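4. 住宅内階段における手すりの使用と維持管理

4.1 調査の位置づけ

前章では、Kinevari地区およびVillolar地区における住宅の建設時期と改修履歴を整理し、両地区の住宅ストックが異なる経緯で形成されたことを示した。本章では、住戸内の階段、とりわけ手すりに対象を絞り、居住者による日常の使用と維持管理の実態を検討する。階段の寸法や勾配は建築時の図面から把握できる場合が多いのに対し、手すりの取り替え、塗り直し、延長といった行為は図面にも届出にも残りにくい。このため、手すりに関する記録は居住者の記憶と現物の観察に依存せざるをえず、既往の研究においても扱いが薄かった。

調査票は両地区の世帯に3000部を配布し、699部を回収した。このうち住戸内に階段を有し、かつ手すりに関する設問にすべて回答のあった479部を本章の分析対象とする。集合住宅の共用階段のみを使用する世帯は除外した。回答者と主たる介助者が異なる場合には、調査票の所定欄にその旨の記入を求めた。分析対象のうち15世帯については、別途、訪問による聞き取りを行った。聞き取りの実施および逐語録の作成はGwawr Craddockが担当し、調査票の集計はGwilym Ifansが担当した。

4.2 手すりの材質と仕上げ

手すりの材質に関する設問では、木製との回答が両地区とも最も多かった。金属製との回答はVillolar地区に偏っており、同地区で改修時に既製の支持金物が広く用いられたことと対応するものと考えられる。ただし、木製の握り部を金属製の支柱で支える形式については、回答者によって「木製」とするものと「金属製」とするものが混在していた。この混在は調査票の設計上の不備に由来し、材質別の比較にあたっては留意を要する。 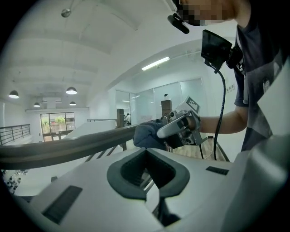

図4　濃褐色の木製手すり

仕上げについては、塗装、油拭き、無塗装の別を尋ねた。聞き取りの段階で判明したのは、居住者の多くが仕上げの種別を正確に把握していないという点である。「前の持ち主のときからこうであった」との回答は複数の世帯で得られ、仕上げの更新時期を特定できた世帯は少数にとどまった。他方、握り心地に関する記憶は具体的であり、「冬に手が滑る箇所」「曲がりの手前で必ず持ち替える箇所」など、手すり上の特定の位置が身体動作と結びつけて語られた。この点は、材質や仕上げを属性として尋ねる従来の設問では捉えられなかったものである。

光沢の有無と滑りやすさの関係については、居住者の評価が分かれた。光沢のある仕上げを「滑る」と評価する者と、「手が引っかからず安心である」と評価する者がともに存在し、その差は地区や年齢層によっては説明できなかった。聞き取りでは、前者は下降時、後者は上昇時の動作を念頭に置いて回答している例が見られた。設問において昇降の別を明示しなかったことが結果に影響した可能性があり、今後の調査では両者を分けて尋ねる必要がある。

4.3 持ち替えと手の占有

階段の昇降において、手すりは常時握られているわけではない。聞き取りに応じた居住者の説明を整理すると、手の使い方は、始終握るもの、要所でのみ握るもの、掌または前腕を添えるにとどめるものに大別される。同一の居住者であっても、時間帯、履物、携行物によって使い方は変化する。とくに携行物の影響は大きく、洗濯物や寝具のようにかさのある布類を抱えて昇降する場合、手すりに手を添えること自体が困難になると述べた世帯が多かった。

布類の運搬が問題となる背景には、住戸の平面構成がある。Kinevari地区では洗濯設備が下階に、物干し場が上階または屋上に設けられた住戸が一般的であり、居住者は濡れた布類を持って上り、乾いた布類を持って下りることになる。これに対しVillolar地区では、下階の裏庭に物干し場を置く住戸が大半を占め、階段を介した運搬は寝具の入れ替えなどの機会に限られる。両地区における階段上でのつまずき経験の差は、階段の勾配よりも、こうした家事動線の違いに対応している可能性がある。

Majumder式の動作区分では、運搬物の重量が主要な変数とされ、形状および柔軟性は副次的に扱われる。しかし本調査の聞き取りに限れば、居住者が負担として挙げたのは重さよりも視界の遮りと形の定まらなさであった。毛布の端が垂れて段鼻を覆う、袖が支柱にかかるといった訴えは、重量による区分では表現できない。本章では暫定的に、運搬物を「片手で保持できるもの」「両手を要するが形の定まるもの」「両手を要し形の定まらないもの」に区分し直して集計を行った。集計表は付表に示す。
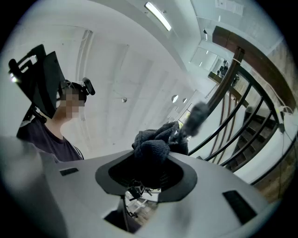

読了目安：15分

4.4 世帯構成と手すりの変更

手すりの増設または変更を行った世帯に対しては、その契機を自由記述で尋ねた。記述を分類した結果、契機として最も多く挙げられたのは同居者の加齢であり、次いで乳幼児の誕生、けがまたは手術後の帰宅が続いた。転倒を直接の契機とする記述は予想より少なかった。聞き取りにおいても、転倒を経験した居住者がただちに手すりを変更したとは限らず、荷物を減らす、昇降の回数をまとめる、寝室を下階に移すといった生活上の調整が先行する例が見られた。

変更の決定に関与した者についても尋ねた。持家世帯では世帯内の合意によって決定された例が多いが、借家世帯では家主との交渉を要し、交渉の負担を理由に変更を断念したとの記述があった。とくに壁面への下穴を伴う工事については、退去時の原状回復をめぐる懸念が強い。Mendari住宅協会の管理する住戸では、入居者による手すりの設置に関する申請書式が設けられているが、書式の存在を知らなかったとの回答が少なからず見られた。制度の有無と利用の可否とは別個に検討されなければならない。

工事の施工者については、専門業者への依頼と自力施工がともに見られた。自力施工の場合、既存の手すりに同材を継ぎ足す方法が好まれる傾向にある。継手の位置は下地の位置に左右されるため、居住者が手を持ち替える位置と一致しないことが多い。ある居住者は、継ぎ足した部分の径がわずかに異なるために、暗い時間帯でも「あと何段か手でわかる」と述べた。施工上の不整合が位置の手がかりとして用いられている例であり、径の均一性を一律に求める現行の指針とは異なる観点を提供する。

4.5 維持管理の頻度と担い手

手すりの清掃は、階段の踏面の清掃に比べて独立した家事として認識されていない。調査票では清掃頻度を尋ねたが、「他の掃除のついで」と欄外に記入した回答が多く、頻度としての集計には適さなかった。塗り直しや緩みの点検についても同様であり、定期的に行っているとの回答は限られる。点検の契機としては、来客の予定、季節の変わり目、住戸の売買が挙げられた。

維持管理の担い手は、清掃と修理とで異なる傾向を示した。清掃は日常の家事の担い手が行い、支持金物の締め直しなどの修理は別の世帯員または別居の親族が訪問時に行うという分担が見られる。この分担のもとでは、緩みに最初に気づく者と修理を行う者とが一致せず、気づきから修理までの間に長い空白が生じうる。11月の追加訪問では、前回の聞き取り時に緩みが申告された住戸のうち、修理に至っていないものが確認された。理由として挙げられたのは、工具の不在、担い手の不在、および緩みへの慣れであった。

緩みへの慣れについては、なお慎重な検討を要する。居住者は緩んだ箇所に体重をかけないよう無意識に動作を調整しており、当人にとっての支障は小さい。しかし、その調整は来訪者や幼い同居者には共有されない。手すりの安全性を居住者本人の主観的評価のみによって測ることの限界は、この点に端的に表れている。

4.6 本章の限界

本章の分析にはいくつかの制約がある。第一に、調査票の回収は自宅での滞在時間が長い世帯に偏っている可能性があり、就労世帯の状況は十分に反映されていない。第二に、聞き取りの対象は調査票において協力の意思を示した世帯に限られ、手すりへの関心が相対的に高い層に偏ると推測される。第三に、つまずきおよび転倒の経験は回顧に基づくものであり、軽微な事象は記憶から脱落している可能性が高い。

また、Kinevari地区とVillolar地区とでは建設時期の分布が異なるため、家事動線の影響と建物の経年の影響とを本調査の範囲で完全に分離することはできない。両地区の中間的な性格を持つ住宅地を加えた比較が望まれる。材質区分の混在については、調査票の改訂版において握り部と支持部を分けて尋ねる形式に改めた。改訂版は2018年5月17日付で両地区の窓口に備え付けており、その結果は続報において扱う。

次章では、本章で得た運搬物の区分を用い、階段下および踊り場における物品の一時的な置き場の形成について論じる。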